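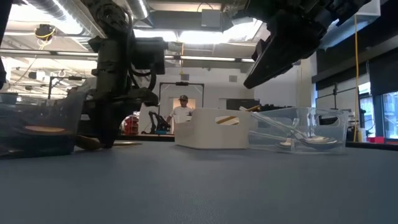
Spoons get the clear bin. Remember that, it comes up later.

A thread on sorting utensils into bins, from someone who doesn't believe in it. Long. Mute me now if you have strong feelings about drawers.

Background: every November, right before the big cooking season, my feed fills up with people who have dumped out their kitchen drawers and put everything in plastic bins. Before, after, heart emoji. I have questions.

First question: where is the picture from January? I've been looking at these posts for 6 years and I have never seen a January picture.

Second question: how many spoons do you people own that they need a room of their own? I went and checked mine. We'll get there.

My friend Carmela Palumbo swears by bins. She has one for spoons, one for things with wooden handles, one for "flat stuff" and one she calls Other. I have seen Other. Other is a drawer with the front missing.

I told her that and she said at least she can lift it out and carry it to the table. Fine. That's a point. I'm writing it down because I said I'd be fair.

So let's talk about bins. See-through ones are sold on the idea that you'll know what's inside without opening anything. With spoons, sure. Two silver spoons in a clear bin, you can tell from across the room that they are spoons.

But they don't lie nicely. One has its handle up in the air and the other is down low on the floor of the bin. In the catalog they're always lined up like piano keys. Who is lining them up? When? Is that a job?

Then you've got your cloudy bins. Sort of bluish, sort of gray. Something flat and coppery in the bottom of that one, and that's as far as I'll go. Could I find it in a hurry with onions burning? I have doubts.

And then off-white, which you can't see through at all, except by peeking in at the handle hole. There's a strip of mustard yellow in that hole. Great. I now know I own something yellow.

Three bins, three different amounts of seeing. I'm told this is called a system.

Somebody's already asked why the brown one and the thin gold one are still out on the table. Good eye. That's my whole argument, really. There is always a brown one and a gold one. Every sort I have ever done ends with a couple of things that don't belong to any bin, and they sit there until company comes.

Gold is the worst. Does it go with the silver ones? It's a utensil, so yes. It's gold, so it looks like a mistake. People who buy gold utensils should have to say up front where they plan to keep them.

OK, the shopping part. I looked at what's out there so you don't have to.

Elska: nice bins, rounded corners, cost more than what I'd put in them. The website says they "invite calm." I've never been invited to calm by a bin.

Detska: cheaper, and the handle holes are a decent size. But they come in a set of 8 and you can't buy fewer. I don't have 8 kinds of thing. I'd have to go out and get more kinds of thing.

Charbonneau: $62 for a set of 4. Sixty-two dollars! You could replace every spoon I own and have lunch.

Serkell: no complaints about the bins. My complaint is the little printed labels. If it's clear and it's got spoons in it, what is the label for? Who's the label talking to?

A couple of you are saying rounded corners matter because square ones trap crumbs. I'm willing to believe it. I'd be more willing if I hadn't just cleaned a rounded one and found crumbs in it, sitting in the curve, perfectly happy.

Handle holes, though. I came in ready to make fun of handle holes and I've gone soft on them. A bin with no way to grab it is just a bucket with ambitions. Get the holes.

Small warning: thin things go through the holes. Chopsticks, skewers, the thermometer. Ask me how I know about the thermometer.

Back to my spoon count. I own plenty of spoons. I use the same two. Everything else in there is a spoon I wash my hands of until those two are in the sink. So the honest size of my spoon bin is two spoons, and for that I could use a mug.

Carmela's answer to the mug: "A mug falls over." It does fall over. She's had an answer for everything today and it's getting on my nerves.

Things I'd accept as proof that bins work. A picture taken at 6 in the evening with dinner half made. A picture of a bin after the kids have put the dishes away. One single person whose Other bin got smaller over time.

Things I won't accept: "it changed my life," a video with a ukulele in it, your mother-in-law noticing.

Reply from my own sister, by text, while I was typing this: "you have had a bag of clean forks on your counter since summer." No comment. The bag is see-through, for the record.

Where I've landed for now. One clear bin for spoons, because I can't think of a good case against it. No labels. I'm not buying the set. The cloudy bin I still don't trust, and I'm not putting anything in it that I'd need fast.

If you have an opinion on where gold goes, replies are open. If your answer is "its own bin," please keep scrolling.

Update: 4 replies so far and all of them say its own bin.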